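Ticket 317: Kitchen task, fruit transfer to cutting board
Project: Zirnside household chores evaluation
Status: Open
Priority: Normal

The evaluation team reports that the simulated arm does not complete the transfer step reliably. The instruction given to the policy is to pick up the lemon and set it down on the cutting board. In 50 trials, 11 were recorded as successful. The acceptance threshold for this chore is 30. 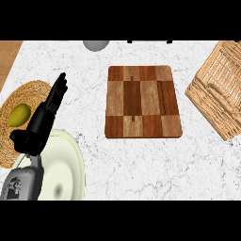

Abdelilah Benjelloun
Simulation Support, Plultura

The view attached to this ticket shows the hand empty over the countertop, between the woven mat and the board, with the fruit still on the mat. The run log for the same trial lists the grasp as "complete." The grasp check therefore appears to rely on finger closure alone and does not confirm contact with the object.

Actions requested:
1. Add a contact condition to the grasp check.
2. Repeat all trials with the countertop layout unchanged.
3. Withhold the chore from the Sotelo demonstration until the results have been reviewed.

Comment, Sylvie Vachon, Evaluation: Agreed on items 1 and 2. Item 3 requires approval from Plorkberg, which has asked whether the system can be described as ready for kitchen work. Our present answer is no. The repeat trials are scheduled for Saturday.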